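Home | Browse | Surfaces & Grounds | Unresolved | Sign in

Faint old line on clay running surface, remove or leave before re-marking?

Posted by Ah-rin Heo in Surfaces & Grounds

I look after the Ultley ground three mornings a week. The surface is red clay over a compacted base, laid well before my time. We have one white line in fair condition, a long one that curves to the right towards the near end. To the left of it there is a short diagonal segment, badly faded. It doesn't match anything on the plan I was given, which shows only the curved line and the start marks at the other end.

I need to re-mark before the school carnival in May and have the following on hand:

- a Dellidel wheel marker with a 75 mm box
- 2 drums of Plilmont water-based white
- a drag mat and a hand roller
- a stiff yard broom

My options as I see them are to scrub the short segment out and roll it, to cover it with matching clay, or to leave it alone and hope it fades. I'm reluctant to scrub too hard. The surface is even at the moment and I don't want to create a dish that holds water.

The other thing I'm unsure of is setting out the curve. The existing line is clear enough to follow by eye, but I don't know whether it was right to begin with. Is it acceptable to paint over the top, or should it be measured again from the centre point?

Forecast is for showers on and off all week.

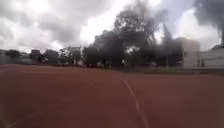
2 replies, sorted by most helpful

Blažena Sokol

Taking the two problems separately.

Short segment. Don't cover it. A thin skin of new clay over old paint has nothing to key into and will lift as flakes the first time it dries out. Water-based paint on clay normally sits in the top few millimetres, and a mark that faint has lost most of its binder already. Procedure:

1. Wait until the surface is damp but takes no footprint. After a shower, that is usually the following morning.
2. Broom across the mark, never along it. Short strokes, light pressure. You are trying to break the crust and mix the pigment into the surrounding fines.
3. Drag the mat over an area several times wider than the mark, so any loss in level is spread out.
4. Water lightly if it has dried, then roll in two directions.
5. Put a straightedge across it. If you can see daylight under the middle, scarify, add screened clay of the same grade, mix it in, water and roll again.

Do it well ahead of the marking day. Freshly worked clay needs time to tighten up or the wheel will leave a track.

Colour is the part people get wrong. The same clay from the same pit dries to a different shade depending on how finely it's screened. I use Hrnčiar top-dressing, fine grade, and it still shows a little for the first fortnight. I wouldn't judge the match in your case until everything has dried to the same degree. Your surface already has lighter and darker streaks through it, so a small difference won't stand out.

Curve. Measure it. Following an old line by eye reproduces every error in it and adds your own. Find the centre peg, which on older grounds is generally a steel pin or a length of pipe set just under the grass. A metal detector is quicker than probing. Use a steel tape at constant tension. A fibreglass tape stretches enough to matter over that distance.

Before you mark anything, check the radius at both ends of the bend and at the midpoint. I did this at a ground similar to yours and got 1,455 cm at one end and 1,493 cm at the other on a tight practice bend that was supposed to be constant. It had been overpainted year after year and had wandered outward a bit each time. If your three readings agree within a line width, go ahead and paint over the old line. If they don't, remove it by the same method as above, in sections, and start again from the peg.

On the paint: Plilmont white is fine on clay, but thin it less than the drum suggests. Too much water and it bleeds into the fines and you get a soft edge. Mark when you have a clear run of dry hours ahead. With showers forecast I would do the broom work this week and keep the drums shut.

Comments (3)

Ah-rin Heo: Thank you. No pin on the plan, but there's a concrete block in the grass on the infield that I'd taken for an old tap footing. I'll dig around it tomorrow at 7 am. Would the radius be taken to the inside or the outside edge of the line?

Blažena Sokol: Depends what the plan dimensions refer to, and some plans don't say. Look for a note near the scale bar. If there's no note, check a straight width across the track in both directions and see which edge agrees with the drawing. Whichever it is, write it on the plan in ink for the next person.

Ah-rin Heo: Found a bolt in the top of the block with a punch mark in it. Taking that as the centre. Will measure once the ground firms up.

groundsman_retd

Just leave it, it'll wash out. We never bothered with old marks, the kids follow the bright line. If anyone complains, chuck a bit of brick dust over it on the morning.

Comments (1)

Blažena Sokol: Please don't use brick dust on clay. It doesn't bind, and it is slippery underfoot on a rolled surface. A short stray mark can also be mistaken for a changeover or start mark once there are relay teams on the track, so it's worth the hour it takes to remove.

Related | Surfaces & Grounds | Line Marking | Drainage | Back to top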